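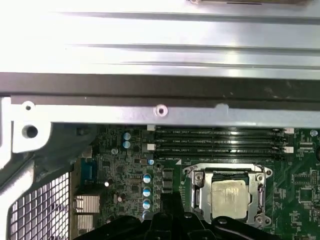
Ticket 409, attachment 1: wrist view over the board, CPU1 side, all four memory slots empty.

Ticket: 409
Opened: 09/02/2018
Site: Tremetti, bench cell 2
Category: working practice, handling rules
Status: open, awaiting sign-off

Problem
The memory fitting job stopped on a force limit at slot DIMM3_CPU1. Operator cleared the stop and restarted from the pendant without filling in the check sheet. Same stop came up again.

Checked so far
Slot labels read from the wrist view. They do not run in number order down the board – 2, 1, 4, 3. The job sheet from Hudico lists them 1 to 4.
Retention latches are white and show up well enough to use as a reference.
Approach height was set at 64 mm in the program. Cell rule says 101 mm until the gripper is clear of the CPU socket and the tall capacitors beside it.

Action
Height put back to 101 mm. Job sheet changed to go by printed label only, never by position. Restart after a force stop now needs the check sheet and a second person at the cell.

Update
Ran at reduced speed, around 55 per cent, with no module in the gripper. No stop. Redetti have asked for the same rule on their cell.

Still to do
Asadi to confirm the force limit in writing. Do not fit modules until then.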